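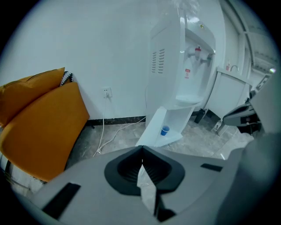 Clilov is looking for participants to help write good-practice rules for robots that share a room with people. Most draft rules were written with factory floors in mind, and we want them checked in ordinary rooms. A water dispenser with a red hot tap next to a white one, and a thin cable curling across the tiles beside it, is the sort of corner the rules have to cover: how close a gripper may come to hot water, and who clears the floor first.

We need 100 people in Teltville and Grundale. No technical background is required. You must be 18 or older and able to kneel, bend and lift a full water bottle.

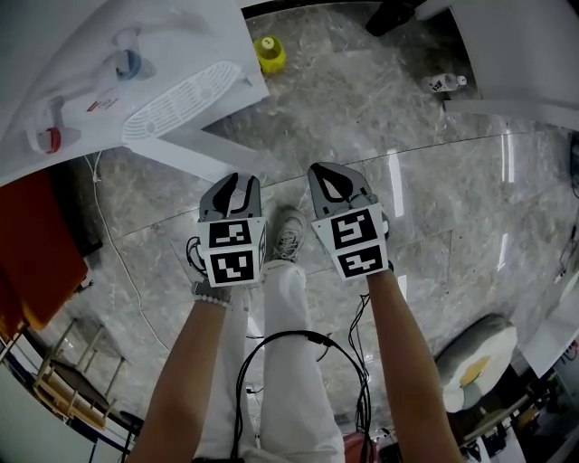
Each participant attends 2 sessions. In the first you do short household tasks with hand-held grippers, following the draft rules as written. In the second you read the rules again and mark every line that was unclear, unworkable or missing. There are 234 lines in the current draft – you will be given only the ones that apply to your tasks.

Please wear flat, closed shoes. You may stop a task at any time, and stopping does not affect your pay.

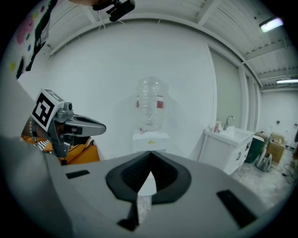

Payment is $680 for both sessions, sent after the second. Recordings are kept by Clilov and by our review partner, Eskola, and are used only for work on the rules. The consent form lists who can view them and how to have yours deleted.

To apply, use the form on the Clilov participant page and choose Teltville or Grundale. Sessions run through April.

Posted 4/1/19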